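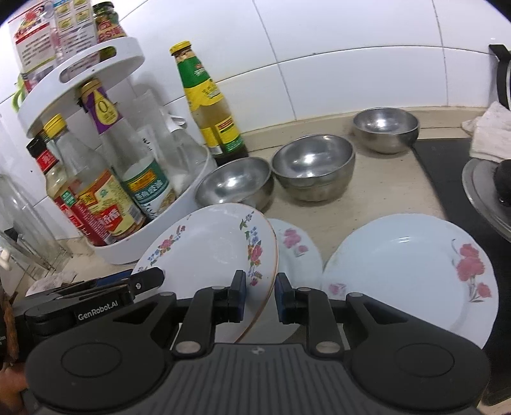
Before you leave for the polling place

Check your registration the week before, while there is still time to fix a wrong address.

Keep your ID and polling card in one envelope in the kitchen drawer. Put it back there when you get home.

If you vote by mail, clear a dry spot on the table first. Wipe up crumbs and grease, and use a black pen. Sign the outer envelope before you seal it. A damp sponge closes the flap better than licking.

Read long ballot questions at home and write your choices on a card. Check that your polling place lets you bring notes inside.

Lines are shortest between 2 and 3 in the afternoon at our place in Fendinden. Start a slow cooker before you go and set it for 6 hours.

Kartini Ong
8 December 2023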